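제7장 닳아 없어지는 것들: 그리퍼 패드의 마모와 파지 실패

학습 목표
손가락 패드의 마모가 파지력에 미치는 영향을 설명할 수 있다.
마모로 인한 실패와 제어기 오류로 인한 실패를 기록에서 구분할 수 있다.
점검 주기를 정하고, 그 주기를 실제로 지키게 만드는 절차를 설계할 수 있다.

7.1 토요일도 휴일도 없는 부품

앞의 여섯 장에서 우리는 로봇의 눈과 뇌에 꽤 많은 지면을 할애했다. 카메라 보정에 한 장, 궤적 계획에 두 장을 썼고, 힘 제어를 다룬 제5장은 지금도 수강생들의 원망을 사고 있다. 이번 장의 주인공은 값이 점심 한 끼보다 싼 얇은 패드다. 논문 초록에는 거의 등장하지 않고, 부품 목록에서는 대개 '기타' 항목 밑에 들어 있으며, 예산 회의에서 이름이 불린 적도 드물다. 그런데 로봇이 세상과 실제로 닿는 곳은 바로 이 패드의 표면이다.

이 장의 출발점은 Brirkilora 시험동에서 일어난 사고다. 당시 Primlow 조립 셀에서는 Vrettos 평행 그리퍼로 금속 케이스를 집어 검사대에 올려놓는 작업을 반복하고 있었다. 2020-02-16, 케이스 하나가 이송 중에 미끄러져 검사대 모서리를 때리고 바닥에 떨어졌다. 다친 사람은 없었다. 울타리 안에는 아무도 없었고, 비상 정지도 설명서에 적힌 대로 작동했다. 사고 보고서에서 칭찬할 만한 대목은 여기까지다.

첫 번째 보고서는 원인을 '일시적 소프트웨어 오류'로 적었다. 현장에서 이 표현은 '잘 모르겠으니 재부팅했다'의 격식체로 쓰인다. 재부팅한 로봇은 다음 케이스를 잘 집었고, 그다음 케이스도 잘 집었다. 146번째 케이스에서 다시 놓쳤다. 두 번째 보고서는 케이스 표면의 이물질을 의심했고, 케이스를 닦는 공정이 하나 추가되었다. 깨끗해진 케이스는 한층 더 반짝이며 떨어졌다.

세 번째 낙하가 있고 나서야 누군가 손가락 안쪽을 들여다보자고 제안했다. 그때까지 담당 팀이 검토한 제어 로그는 1378쪽이었다. 손가락 안쪽을 들여다보는 데는 손전등 하나가 필요했다.

이 순서를 비웃기는 쉽다. 그러나 독자도 같은 순서를 밟을 가능성이 높다. 로그는 자리에 앉아서 볼 수 있고, 패드를 보려면 일어나서 셀을 잠그고 허리를 굽혀야 한다. 진단 순서는 논리보다 의자의 편안함을 따를 때가 많다.

7.2 패드는 어떻게 망가지는가

평행 그리퍼로 물체를 들 때, 마찰은 두 접촉면에서 나뉘어 무게를 떠받친다. 정지 상태에서 물체가 미끄러지지 않을 조건은 다음과 같다.

2μN ≥ mg

μ는 정지 마찰 계수, N은 한쪽 손가락이 누르는 힘, m은 물체의 질량, g는 중력 가속도다. 식에는 글자가 네 개뿐이라 안심하기 좋다. 문제는 학생도 기술자도 μ를 상수로 취급한다는 데 있다. 사양서에 적힌 μ는 새 패드를 깨끗한 시험편에 눌러 잰 값이다. 패드가 닳거나 들뜨면 그 값은 조용히 바뀌는데, 사양서는 그대로다.

이송 중에는 조건이 더 까다로워진다. 로봇이 물체를 위로 가속하면 우변의 g에 가속도 a가 더해진다. 정지 상태에서 간신히 성립하던 부등식은 출발하는 순간 깨진다. Primlow 셀의 낙하가 모두 들어 올린 직후에 일어난 것도 이 때문이다.

마모에는 크게 세 가지 양상이 있다.

표면 마모. 패드의 요철이 닳아 매끈해진다. 눈으로는 오히려 깔끔해 보여서 점검표에 '양호'로 기록되기 쉽다.

박리. 접착면이나 층 사이가 벌어져 패드가 손가락 몸체에서 떨어진다. 들뜬 부분은 눌리는 동안에는 제자리에 있는 척하다가 옆으로 힘이 걸리면 밀린다. 물체는 패드를 꽉 붙잡고 있는데 패드가 손가락을 붙잡고 있지 않은 상태다.

가장자리 해짐. 모서리에서 섬유나 조각이 일어난다. 그 자체로 파지력을 크게 떨어뜨리지는 않지만, 박리가 시작되는 지점이 대개 여기다. 떨어진 조각이 작업면이나 제품에 남을 수도 있다.

실제 현장에서 세 양상은 교과서의 문단처럼 얌전히 나뉘어 나타나지 않는다. 그림 7.1에서는 양쪽 손가락의 안쪽 면을 비교해 보기 바란다. 손가락 윗면은 평평하고 멀쩡해 보여서, 위에서 흘깃 보는 점검이라면 무사히 통과할 만하다.

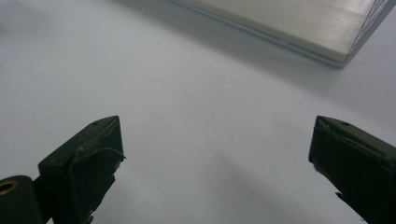

그림 7.1 손가락 안쪽 면의 손상. 왼쪽은 어두운 층이 찢겨 말려 있고, 오른쪽 패드는 가장자리가 해져 올이 나와 있다.

7.3 제어기는 왜 눈치채지 못했는가

Vrettos 그리퍼의 제어기는 손가락 간격과 구동 전류를 감시한다. 간격이 예상 범위에 있고 전류가 문턱값을 넘으면 '파지 성공'을 보고한다. 이 판정은 손가락이 무언가에 막혀 멈추었다는 사실을 알려 준다. 그 무언가가 손가락에 제대로 붙들려 있는지는 묻지 않는다. 들뜬 패드는 두께가 거의 그대로이므로 간격도 정상이고, 누르는 힘도 정상이다. 제어기의 관점에서 케이스는 바닥에 닿기 직전까지 성공적으로 파지되어 있었다.

따라서 마모 실패와 제어 오류를 구분할 때에는 다음을 확인한다.

닫힘 직후의 간격과 이송 중의 간격을 비교한다. 물체가 빠져나가는 순간 간격이 갑자기 줄었는데 그 전까지 전류가 일정했다면, 명령이나 구동부보다 접촉면을 먼저 의심한다.

실패가 일어난 구간을 본다. 가속 구간에 몰려 있으면 마찰 여유가 부족하다는 신호다. 위치와 무관하게 흩어져 있으면 통신이나 전원 쪽도 살핀다.

실패 간격의 추세를 본다. 소프트웨어 오류는 대체로 고쳐질 때까지 제 성격을 유지한다. 마모는 점점 나빠지며, 재부팅으로 회복되지 않는다. 재부팅 뒤에 잠시 괜찮아 보이는 것은 통계의 장난인 경우가 많다.

7.4 점검 주기와 그것을 지키게 하는 일

사고 이후 Rorarik 설비팀은 1000회 파지마다 패드를 점검한다는 규칙을 만들었다. 같은 해 8월에 확인해 보니 점검표는 빠짐없이 채워져 있었고, 글씨체와 잉크 색으로 미루어 한자리에서 한꺼번에 채운 것이었다. 점검표를 벽에 붙이는 것과 점검을 하는 것은 별개의 공정이다.

개정된 절차에서는 파지 횟수가 기준에 이르면 셀이 다음 주기를 시작하지 않는다. 작업자는 다음 순서를 마쳐야 운전을 재개할 수 있다.

1. 셀을 정지하고 구동 에너지를 차단한 뒤 잠금 장치를 건다. 그리퍼가 열려 있다는 이유로 이 단계를 건너뛰지 않는다.
2. 손가락 안쪽 면을 정면에서 조명하여 관찰한다. 윗면만 보고 판정하지 않는다.
3. 패드 모서리를 손톱이 아닌 지정된 플라스틱 주걱으로 가볍게 민다. 들리면 교체한다.
4. 좌우 패드를 함께 교체한다. 한쪽만 새것이면 다음 고장의 원인을 설명하기가 무척 어려워진다.
5. 기준 시험편으로 미끄럼 시험을 하고 측정값을 기록한다. '양호'는 측정값이 아니다.

3번 단계에서 접착제나 테이프로 임시 보수를 하고 싶은 유혹이 든다. 그 임시 보수가 다음 정기 점검까지 버틸지 판단할 근거가 없으므로 이 책에서는 권하지 않는다. 임시라는 이름표를 단 부품은 현장에서 놀랄 만큼 오래 근속한다.

다음 절에서는 5번 단계의 미끄럼 시험을 자세히 다룬다. 시험편의 선택, 당기는 속도, 측정값의 산포를 차례로 살펴본 뒤, 마찰 계수의 하한을 정하는 방법을 유도한다. 미리 제2장의 오차 전파 공식을 복습해 두기 바란다.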